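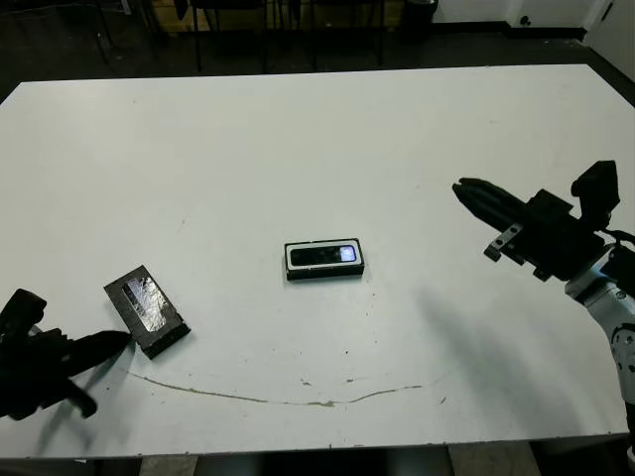 Re: Phones and the radio at the Millet hut

List home | Threads | Previous | Next | Search | Log in

On the question of keeping phones switched on at the hut, Alper Ersoy wrote:

> Last December we had two people at Millet who had no signal
> for the whole stay and flat batteries by the second night.
> Should we ask everyone to leave phones off and use the hut
> radio only? And does anyone know if the Pristow side still
> gets a signal? I am making up the sheet for the next group
> and would like to have this settled.
>
> Alper

Alper,

I would not ask people to leave phones off. Airplane mode does nearly the same job, and they can still use the offline map and the camera. In cold weather a phone kept in an inside pocket lasts much longer than one in the top of a pack. My own went from 90 percent to 14 in one afternoon on the ridge because I had left it searching for a network.

The Pristow side does still get a signal, but only from the bend above the sheepfold. Past that there is nothing until you are down on the Hekedby road. I walked it in both directions last fall and it was the same each time.

As for the radio, the battery was changed in the spring and the spare is in the tin under the bunk. The handset clip is loose, so hang it by the strap. The check-in times are on the inside of the door — 6 in the evening is the one people forget.

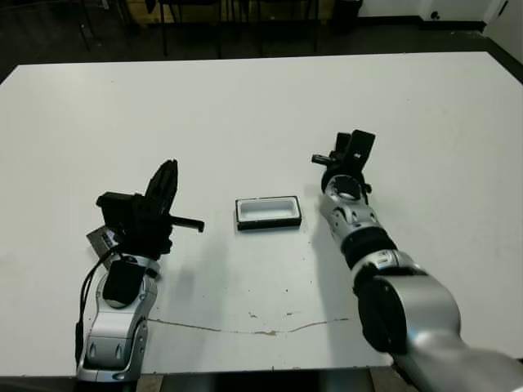

White table, with the small tray on it.

Two other things for the sheet. The bunk count is 11, and the old sheet still gives the figure from before the back room was closed. The stove door also needs a firm push or it swings open, and I would put that near the top, in larger type than the rest.

If you want a printed copy of the Hemow map for the wall, I have one spare. It is the older edition, with the footbridge in the wrong place, but I have marked the right one in pen. I can leave it at the Hekedby store with the key.

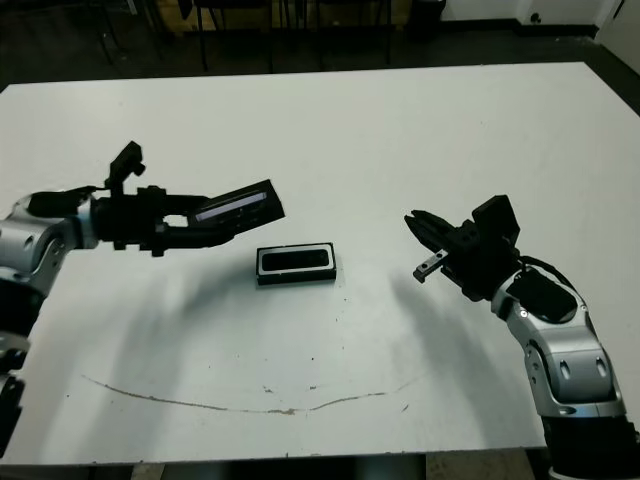 What to put on the sheet

Phones in airplane mode, carried inside the jacket. Signal at the bend above the sheepfold. Radio check-in at 6. Spare battery in the tin. Stove door pushed shut. Bunks: 11.

Send me the draft when you have it and I will read it through before it goes out.

Ozan Saraç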